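Notas para a conversa em Dultville, 5 de setembro de 2025
(versão para ler em voz alta, com cortes se o tempo apertar)

**Abertura.** Boa tarde, obrigada por terem vindo. Vou falar de fruta. Mais exatamente, de onde a fruta fica quando chega a casa, que é um assunto a que dediquei muito mais horas do que admito à minha família. *(pausa, beber água)*

Passar as fotografias devagar, sem falar por cima.

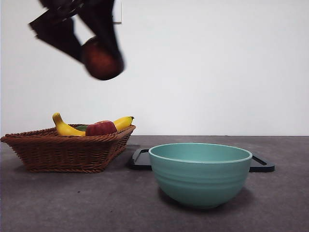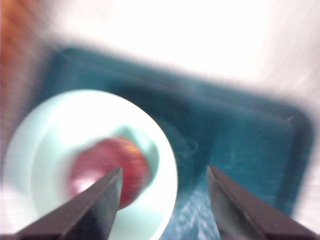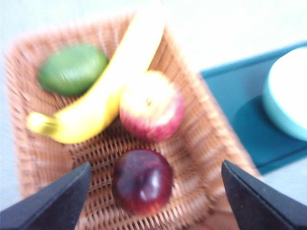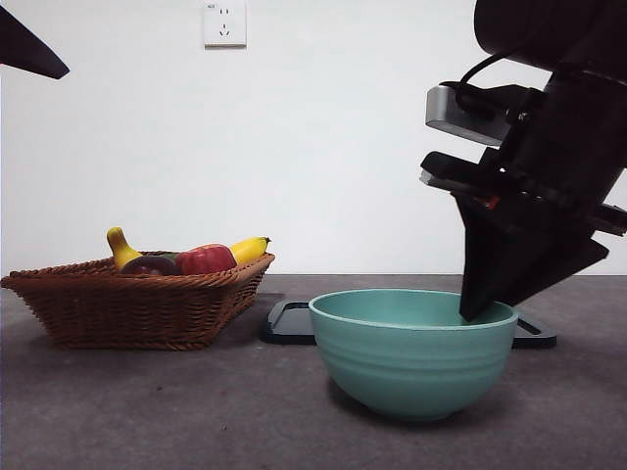

*Fruta, cesto de vime, prato e taça. A terceira é a do cesto visto de cima.*

## 1. O cesto

Começo pelo cesto porque é o meu preferido e não vou fingir imparcialidade. Na terceira fotografia vê-se bem: a banana, as maçãs e a fruta verde, tudo junto. (Perguntar à sala: lima ou abacate? Eu continuo na dúvida, e gosto de ouvir a discussão.)

O que me agrada no vime é que deixa passar o ar por baixo. Quem tem uma fruteira de vidro fundo sabe do que falo, aquela maçã esquecida lá em baixo que um dia se descobre pelo cheiro... O cesto também tem defeitos, atenção! Junta migalhas no entrançado e não gosta nada de água. O meu limpo com uma escova seca, das de pintar, e em janeiro levo-o para a varanda e sacudo-o como se fosse um tapete.

A banana é o problema de sempre. É comprida, ocupa o lugar das outras e faz amadurecer tudo à volta. Nesta foto o pé da banana até passa por cima da borda do cesto, e eu acho isso ótimo, porque na minha cozinha é exatamente assim que ela fica. Se compro 6 ou 7 bananas, vão para outro sítio. Com uma só, deixo-a estar com as maçãs.

## 2. O prato e o tabuleiro

*(voltar à segunda fotografia)*

Prato branco dentro de um tabuleiro azul-esverdeado, com uma maçã vermelha no prato. Foi na loja da Urura que vi pela primeira vez esta ideia de pôr o prato dentro do tabuleiro, e achei um disparate. Para que é que eu quero duas coisas onde cabe uma? Depois experimentei em casa e rendi-me. O tabuleiro tem paredes, leva-se tudo de uma vez para a mesa, e a fruta que vai ser comida hoje fica separada da que ainda espera no cesto.

Contar aqui a história da Drollico: encomendei um tabuleiro sem medir o prato e o prato não entrava. Por dois dedos. Serve agora para as batatas. (Se rirem, mostrar o tamanho com as mãos.)

## 3. A taça

*(quarta fotografia)*

A taça é funda, de cerâmica, com umas caneluras por fora. Eu sei que muita gente poria logo ali as maçãs, e fica bonito, mas eu prefiro uma taça destas desocupada em cima da bancada, pronta para a salada de fruta ou para lavar as uvas. Digam-me que não sou a única.

Reparem também na cor, que combina com o cinzento da mesa e não briga com o castanho do cesto. As oficinas da Kumsa, onde dei esta conversa pela primeira vez, tinham tudo em branco e ninguém encontrava nada em cima das mesas brancas!

## 4. Para fazerem em casa

- Tirar a fruta toda e limpar a mesa.
- Pôr no cesto só o que aguenta fora do frigorífico.
- No prato, o que é para comer hoje.
- Passar revista ao cesto de 2 em 2 dias. A sério, marquem no telemóvel.

Perguntas que aparecem sempre: e os tomates? (Comigo, fora do frigorífico e longe da banana.) E as moscas da fruta? (Vinagre num copinho. Não me alongar, da última vez perdi nisto o tempo da taça.)

Acabar com a primeira fotografia outra vez no ecrã e passar a palavra à sala. Não esquecer de recolher as folhas de inscrição antes do café.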